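Proofing baskets vs. bowls for sourdough, and does the flour matter

Forum: Bread and Baking > Techniques
Started Monday, November 18, 2024

crumbline
I bake two loaves most weekends and my dough keeps sticking when I turn it out. I use a round cane basket I bought at the kitchen store in Hollden. I dust it with bread flour, shape the dough, and leave it in the fridge overnight. In the morning half of it comes out fine and the other half stays behind and tears. My sister uses a mixing bowl and a dish towel and says she has never had a loaf stick. Is the basket worth the trouble, or am I doing something wrong with the flour? My dough is 75 percent hydration and mostly white flour with a little whole wheat.

oldmill_ray
Bread flour is your problem. It takes up water from the dough and turns to paste overnight. Switch to rice flour, or half rice flour and half whatever you have. I get mine at an Asian grocery and one bag lasts most of a year.

Keep the basket. You don't need to wash it, either. Knock it out over the sink, let it dry, brush it with a stiff brush.

tandj_kitchen
Disagree on the basket. I had three of them and gave them all away. They get crumbs and old flour down in the coils, and in a damp house they grow mold. I now use a glass bowl with a linen towel. The towel goes in the wash and the bowl goes in the dishwasher. My crust is the same as it was before.

oldmill_ray
Mold means it was put away wet. Set it on the radiator or in the oven with only the light on after every bake. Mine is older than my car and has no mold on it.

tandj_kitchen
I don't have a radiator and I don't want to look after a basket. That is my whole point. For somebody baking two loaves a week a bowl does the job.

crumbline
Thanks both. I do put mine back in the cabinet right after I use it, so I should probably stop doing that. Does the shape of the bowl matter? All of mine are pretty wide.

secondrise
It matters some. A wide bowl lets the dough spread and you get a flat loaf. You want the dough to fill it at least halfway when it goes in. For a 2000 gram batch split in two I use bowls a little under nine inches across.

One thing I haven't seen anybody bring up is the shaping. If there isn't enough tension on the outside of the loaf it will stick to anything, rice flour or no rice flour. Let it rest on the counter for 20 minutes after the first shaping, then shape it again and let it sit seam down for a few minutes before it goes in the basket. The skin dries out a little and that helps a lot.

paxton_rye
Agree with secondrise. I'd also drop the water. 75 percent is a lot if you are using regular store flour. I use the Sellow bread flour and it gets slack above 72. Try 68 for two bakes and see if the sticking goes away. If it does, go back up slowly.

oldmill_ray
I don't think he needs to drop the water. I run 78 in cane baskets with rice flour. It's the dusting.

paxton_rye
You have also been doing it for years. It is easier to learn shaping on a drier dough and add the water back later.

crumbline
I'm a she, but no problem. I'll try 70 percent this weekend and rice flour in one basket, and the towel in a bowl for the other loaf.

dunleavy_baker
New here, joined to answer this. I have used baskets from a few places and they are not all the same thing. The ones meant for dough are coiled cane with the coils close together. The ones sold as bread baskets in home goods stores are for serving bread at the table. They are woven looser, and often they have varnish or a stain on them. You can't proof in those without a liner. A lot of people buy one by mistake and then decide baskets don't work.

If you already own a serving basket, use it for serving and storing. I keep rolls in a big one on the table for the day, with a cloth over them, and whatever is left goes into a bag at night.

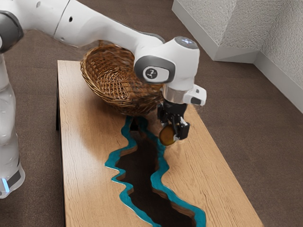 For the dough ones, a new basket needs breaking in. Mist it with water, just enough to make the flour hold, then rub rice flour into the coils with your fingers and tap out the extra. Let it dry all the way. Do that two times before the first loaf. After that you only need a light dusting each bake. Most people skip this and then use far too much flour to make up for it, and the loaf comes out with a thick white coat that tastes raw.

Sizes are a mess as well. What one seller calls a 9 inch is measured across the outside, and the next one measures inside. Check before you order.

tandj_kitchen
The part about the serving baskets is fair. One of my three was that kind, now that I think about it. The other two were proper cane and I still got mold.

dunleavy_baker
Where did you keep them?

tandj_kitchen
Stacked, on top of the fridge.

dunleavy_baker
Stacking might be it. They can't dry if one is sitting inside another. Hang them or stand them on edge. But if you are happy with the bowl I wouldn't buy more.

hearthside7
Has anybody tried the wood pulp ones? The Cidham mill store carries them and they were $7 cheaper than the cane when I was there in October. They look easier to clean but they feel like an egg carton and I wasn't sure.

secondrise
I have two. They are good. They pull more moisture out of the surface than cane does, so the loaf releases well and scores clean. No spiral pattern, if you care about that. I don't wash them, I scrape them with a plastic dough scraper.

oldmill_ray
I didn't like pulp. The rim on mine started to fray after one winter. Cane is still going.

paxton_rye
Mine are fine after two years. Maybe you got a bad one.

oldmill_ray
Could be.

crumbline
Back with results. I made the dough at 70 percent and did the second shaping like secondrise said, with the rest on the counter. The basket loaf with rice flour came out clean, first time ever. The towel loaf came out clean too but it was a little flatter. My bowl is ten inches, so that is probably why. I left the basket on the drying rack for a day before putting it away.

I changed three things at once so I can't say which one fixed it. Next time I'll go back up to 75 and leave everything else alone.

paxton_rye
Go to 72 first.

oldmill_ray
Go to 75.

secondrise
Either way, write down the dough temperature when you do it. If your kitchen is colder next weekend the bulk will run longer and you'll be comparing two different doughs.

crumbline
OK, will do. I baked both at 450 in a Dutch oven, lid on for 25 minutes and off for 20. Does anybody go hotter with the lid on?

secondrise
I go 475 with the lid on and 450 after. There is an older thread on Dutch oven temperatures in the Equipment section with a lot more on that, so I'd ask there.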